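How I clean crumbs off a kitchen worktop (and out of the toaster)

I put this off for weeks, I'll admit. Then in August my friend Annatjie Xaba came to stay in Gadton, made toast at six in the morning and left a trail of crumbs right along the back of the worktop. So now I have a routine, and it takes me 20 minutes with the radio on!

Unplug the toaster first and let it go completely cold. Slide out the crumb tray if yours has one, tip it into the bin and wash it in soapy water. Then hold the toaster upside down over the sink and give it a gentle shake – no knives, no forks, nothing metal down the slots, please.

Next I move the mugs and the chopping board and sweep everything forward with a dry pastry brush. The brush gets right into the join where the tiles meet the worktop, which a cloth never does. After that, a damp cloth with a drop of washing-up liquid, then a dry tea towel. Go easy on the vinegar if your worktop is real marble, as it can mark the stone.

Brushed steel likes to be wiped along the grain. I do the toaster twice, damp and then dry, and leave the top till last.

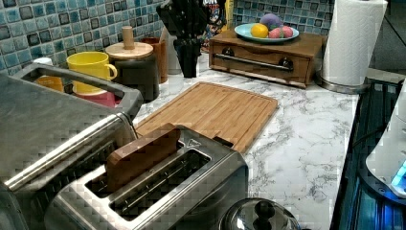
Toaster at the front, bamboo board flat behind it, mugs back against the tiles.

Give the board a wipe along its groove too, as crumbs love it in there. Dry the crumb tray properly before it goes back in, and only then plug the toaster in again.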